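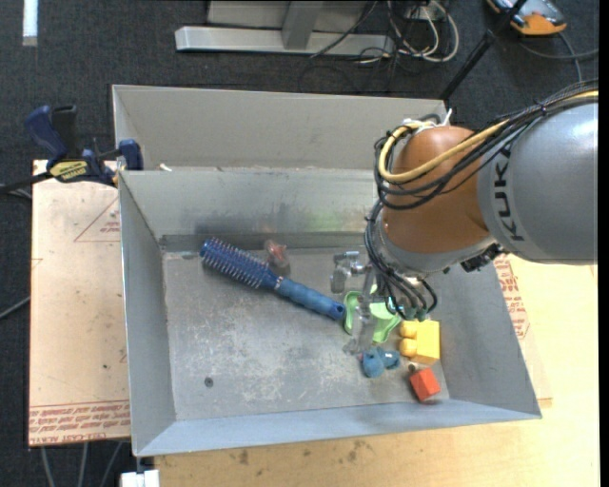 4.2 What people did with the cardigans

I should say at the start of this section that I came to the wardrobe diaries expecting to write about coats. Coats are expensive, people have opinions about them, and in Plernthorpe you need one for most of the year. But when Wulan Tuhumury and I sat down with the April entries, the garment that kept coming up was the cardigan, so cardigans get a section of their own and coats have been moved to 4.3.

The 26 people who kept diaries listed 993 garments between them, and 540 of those were worn at least once during the month. Cardigans did much better than I would have guessed. They were put on for the school run, taken off at a desk, tied round a waist, lent to a daughter and got back with a stretched cuff. One woman wore the same navy one on eleven days and apologised for it in the margin every single time (I told her afterwards that she really didn't need to, and she said she knew that).

What interested me most was how rarely anybody called a cardigan part of an outfit. Dresses were chosen. Shoes were chosen, sometimes the night before. Cardigans were "grabbed", "chucked on" or "just there". Farah Nugroho has written about clothes that hang on the back of a door instead of in the wardrobe, and her phrase for them, door clothes, fits our material very nicely. Eight of our diarists kept a cardigan on a hook, a chair or the end of the banister, and those were the ones that got worn. The folded ones in drawers mostly stayed folded.

Colour followed the same pattern. Ask people which cardigan they like best and you hear about the mustard one, or the one with the pearl buttons. Look at what they wore and it is navy, grey, navy, oatmeal and navy again. I am as guilty as anyone here – I own a very cheerful coral one from Oltum and I think I have worn it twice. Wulan reads this as a gap between a favourite and a default, and I've come round to her view, although I would add that several people seemed to enjoy owning the bright one without wearing it. It cheered them up when they opened the drawer!

Then there is the matter of bobbling. Our diary form had no box for wear and tear, which was my mistake, but people wrote about it anyway, up the sides and on the back. Bobbles under the arms were put up with for a long time. Bobbles on the front were not, and they could send a cardigan down from work to weekends in an afternoon. Four people owned a little fabric shaver and two of them had made a hole with it. Going from work to weekend to gardening was a very common route, and at no point on it did the cardigan leave the house. Only one in the whole set was given away during the month, a Plenetti wrap style with a belt that kept falling into the sink.

A word about the longer answers. We asked everyone to finish with a piece of up to 500 words on a garment of their choice, and I'd hoped these would tell us why things are kept. Some did. A retired teacher wrote beautifully about her mother's Ogbonna knit, which doesn't fit her and never has. Others used the space to complain about shallow pockets, and I have quoted from those in 4.4, where pockets are dealt with properly.

Figure 4. KUKA robot arm reaching into a grey metal bin.

Contact the authors | © 2021 Plernthorpe Dress Studies Papers | Back to top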